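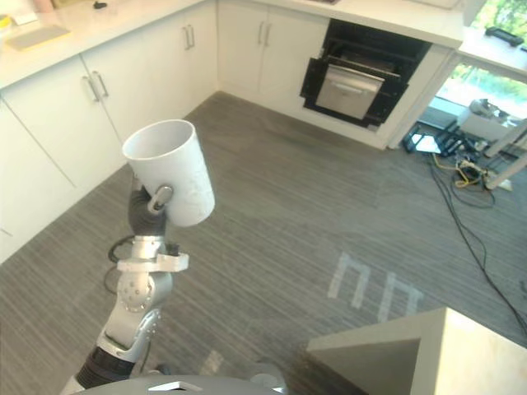

Hollis Baby Goods
Progress report to the Idulo Small Makers Fund
October 12, 2025
By the program coordinator, Hollis

Print this page | E-mail this page

Reporting period: April to the end of last month. Grant stream: product trials and sampling.

1. Sample distribution

The grant paid for 700 swaddle wraps in two fabrics, cotton muslin and a bamboo-cotton blend. Of these, 622 have gone out to families through the Drolotden parent groups and the monthly online draw. The rest are held at the Lokivmont storeroom for the winter draw.

The draw received 2394 entries over the period. Entrants named the product they would most like to own. The hooded towel was chosen most often, followed by the muslin wrap. The bib set drew little interest and will be left out of the next round.

2. Feedback

Families were asked to wash each wrap at least ten times before filling in the form. The main complaint was shrinkage along the long side of the muslin. The blend kept its shape but pilled at the corners. Colour loss was reported for the dark green only.

3. Changes made

Muslin is now pre-washed before cutting. The hem has been widened and the corner stitch changed from single to double. A trial batch of 100 wraps with the new hem was sewn at Lokivmont and is waiting on its care labels, which came back from the printer with the French text missing.

4. Budget

Fabric came in under budget. Postage went over, mainly on parcels to rural addresses. We ask to move the unspent fabric amount to the postage line. The total grant is unchanged.

5. Next period

Send out the trial batch. Replace the dark green dye. Close the feedback form for the first round and forward the full results to Idulo.

Contact Hollis | © 2025 Hollis Baby Goods | Back to top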